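Morus Opens Its Sorting Collection: 3689 Ways to Put Away a Banana

Claltitz, July – Morus, the robot learning company that has spent much of the past year asking machines to tidy up, today released Brunet, a collection of 3689 recorded episodes in which a robot arm puts small objects where they belong. Brunet is free for research and teaching. It contains no backflips.

Each episode covers one short sorting job from start to finish. An operator guides the arm by hand-held controller while the system records the camera views, the joint positions, and the opening and closing of the gripper. A learning system trained on enough of these recordings is then asked to do the job by itself, with the operators under firm instruction to sit on their hands.

The work in Brunet is the kind most people finish while thinking about lunch. Fruit goes in one basket and office supplies go in the other. The labels are handwritten on plain paper, which the company considered replacing with something more dignified and then didn't.

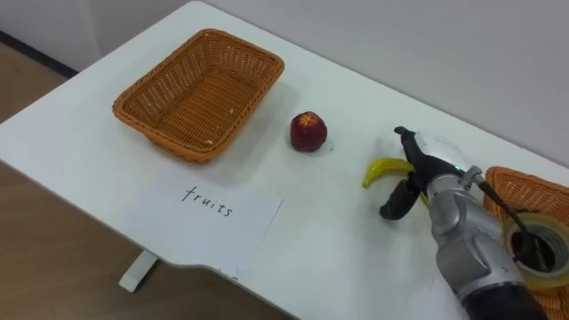

"Picking up a banana is a solved problem for anyone over the age of two," said Colette Huet, who leads data collection at Morus. "For an arm, it depends on which way the thing is lying, what is next to it, and whether the operator slept well. We wanted all of that in the recordings, including the operator."

That last point accounts for a decision likely to start arguments. Brunet keeps its fumbles. Missed grasps, second tries and changes of heart make up over 1000 of the episodes, each marked as such so that users can train on them or leave them out. Huet's team found that arms raised only on perfect examples had no idea what to do after a mistake, and tended to go on carrying nothing to the basket with great confidence.

Objects change places between episodes, and so do the baskets and their labels. The collection spans 112 starting layouts, drawn up by Solène Baudry, who also wrote the written instructions that go with every recording. Some are plain ("put the fruits in the fruits basket"). Others are phrased the way people really talk – "clear this up, would you" – and are proving much harder.

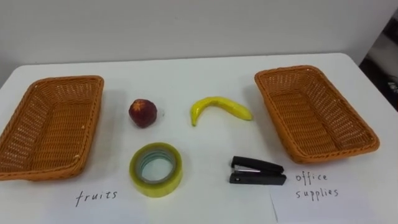

Operators worked in short shifts and swapped out often. Hidayah Jugah, who trained them, said the hardest habit to break was elegance. "New people want to look good, so they make these big sweeping moves," she said. "I tell them to be boring. The machine is going to copy everything you do, including the showing off."

Bilness, a maker of warehouse software, has had early access to Brunet and is using it to test how well its own models follow written labels. "We came in expecting to be finished quickly," said Gilles Tessier, who runs the Bilness trials. "We are now on very familiar terms with the stapler."

Brunet can be requested through the Morus website, along with the layout sheets, the operator guide and a short list of known problems. A second collection, with drawers, is being recorded now. The drawers are not going well.

Press contact: Romain Chevalier, Morus, Claltitz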